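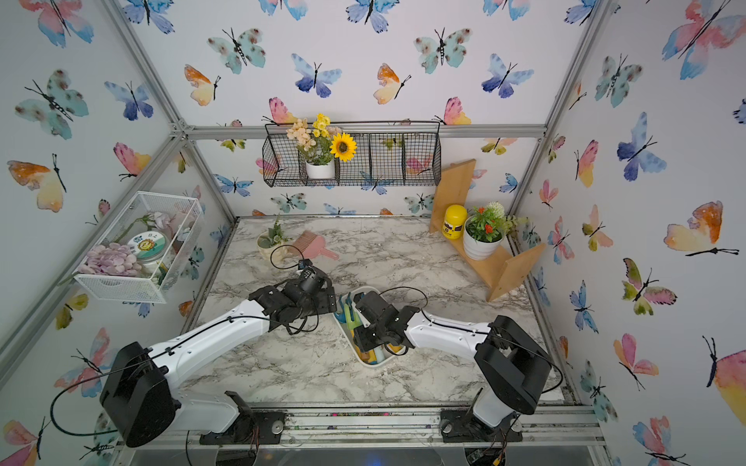 Figure 6.1 A marble tabletop with a white tray and a small potted plant, against butterfly wallpaper.

Chapter 6
Surfaces: What We Put on Walls and Why We Regret It

Most people choose wallpaper the way they choose a holiday: from a small picture, late at night, with somebody else in the room saying it looks fine. Four rolls later they own a hallway full of herons. This chapter is for the student who will one day be paid to stop them, or at least to hang the herons straight.

Chapter 5 dealt with paint, and paint is forgiving. If you dislike a colour you can cover it by Sunday dinner. Patterned paper makes demands. It has a top and a bottom, it has a repeat, and it has opinions about corners. It also has a long memory, as anyone who has steamed off five layers of somebody's grandmother's taste will know.

We begin with a house. The front parlour at Korska was papered in 1772, by a household that had plenty of money and one ladder. The pattern is a climbing vine, and it climbs very nicely until it reaches the chimney breast, where two lengths meet a hand's width out of line. The vine stops, thinks about it, and carries on somewhere else. Visitors are usually shown the plaster ceiling instead.

The fault at Korska is a fault of measuring, and it is still the commonest one in the trade. Section 6.2 covers the repeat, meaning the distance from one point in the pattern to the same point the next time it turns up. A small repeat wastes little paper. A large one can waste a great deal, and the waste comes out of your pocket if you quoted before you looked at the label.

Section 6.3 turns to scale. A motif that charms on a sample card may behave quite differently at 600 millimetres across, particularly behind a toilet. Butterflies, leaves and other small watercolour subjects are fairly safe company for a veined stone or a busy floor. Large geometric patterns are not, and the Flerketer case study on page 142 shows what happened when a dentist insisted. (The waiting room has since been painted beige.)

Section 6.4 is about paste. It is duller than the others and more useful.

Before you read on
Find a papered wall -- a café will do, or a patient relative's spare room -- and work out where the hanger started and where the last length went. The last length is nearly always behind the door. Sketch one full repeat in your workbook and mark every join you can find.

Key terms in this chapter: repeat, drop match, straight match, selvedge, lining paper, plumb line, butt joint.

6.1 Reading the label

Every roll carries a label, and every label is thrown out first. Keep it. The batch number matters most: two rolls of the same pattern from different batches can differ in colour just enough to be noticed by the client and by no one else.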